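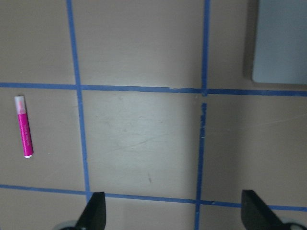 Taping Off the Table

Filed under: Home, Desk & Paper

I have been trying to get the back room table under control since November. It is a big table, tan top, flat finish, and everything that comes into the house lands on it. Mail, chargers, library books, tape, whatever Lucinda is grading. By the end of a week there is a space left about the size of a dinner plate, and that is where I try to pay bills.

My friend Booker Dvorak runs a small framing shop and keeps his bench marked off with tape. Each kind of thing has a square and it stays in its square. I asked him if it worked and he said it worked as long as he was the only one in the shop. I decided to try it anyway.

I used blue painter's tape because I already had it from the hallway. Five strips. Two of the lines run across and two run up and down, and one of the up-and-down lines is in two pieces because I pulled the first one too short. There is a little gap below the crossing where the table shows through. I could fix it. I have left it alone so far. The lines aren't straight either. I started out with a yardstick and then put it down somewhere and did the rest by eye.

The big square in the middle is for working. Nothing gets to live there. It also happens to be the most scratched up part of the table, from years of cutting things on it without a mat. I went over the scuffs with a melamine sponge and then with a paste cleaner called Enby that Lucinda's sister likes, and neither one did a thing. The scratches are in the finish. If you look at the table from a chair you don't notice them much.

The squares on the outside are for things that need to be within reach. The left one is for highlighters and pens. The top is for paper I have to deal with. The right is Lucinda's, and I have been told not to write about what goes in it.

Sorting the pens

Before anything went in a square I sorted the pens, and this took longer than the tape did. We had a Strickland shoebox full of them, plus a mug, plus the ones in the kitchen drawer. I tested every one on the back of an envelope. If it skipped I gave it a second try, and if it skipped again it went in the trash. I ended up keeping 25, which is still more than two people can use.

Highlighters were the worst of it. I use three colors: yellow for anything with a due date, green for phone numbers and account numbers, and pink for things I have to ask somebody about. The yellow ones were nearly all dried out. The greens were fine because I hardly ever use them. Pink was down to a single good marker, and that one I have been careful with.

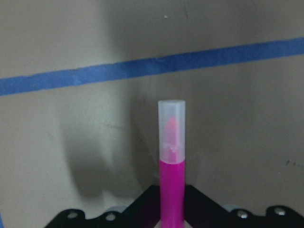 I like a cap you can see the tip through. You can tell what you've got without opening it, and you can tell whether the tip is mashed flat or still has its point. Solid caps hide all that. I had two with solid caps that felt fine in the hand and turned out to have no point left at all, just a fuzzy stub. Those went out with the rest.

I have read that you should store highlighters lying down so the ink stays even from end to end. I have also read that it makes no difference. Mine lie down in the square now, mainly because a cup takes up room and then fills with paper clips and rubber bands. Standing one up on its end looks neat but it only takes one elbow.

The paper square is going to be the hard one. The Drerkley folder alone (that's the dispute over the water heater, still not settled) is 200 pages, and it doesn't fit inside the tape unless I stack it crosswise. I may end up moving it to the shelf and just leaving a note in the square that says where it went.

I had looked at a desk organizer from Bisum before I did this. It has 8 compartments and a drawer, and Lucinda pointed out that we have owned two things like it and both of them are in the garage with screws in them. The tape was already paid for.

A few things for anyone who wants to try it. Wipe the table down first and let it dry. Press the ends hard with your thumb, since the ends lift first. Don't tear the tape if you care about the edges – use scissors. I tore mine and some of the edges came out ragged. And painter's tape isn't made to stay down forever. I plan to pull it up and redo it in the spring, and I'll check then whether it has marked the finish.

Next is the kitchen drawer, which still has the batteries in it.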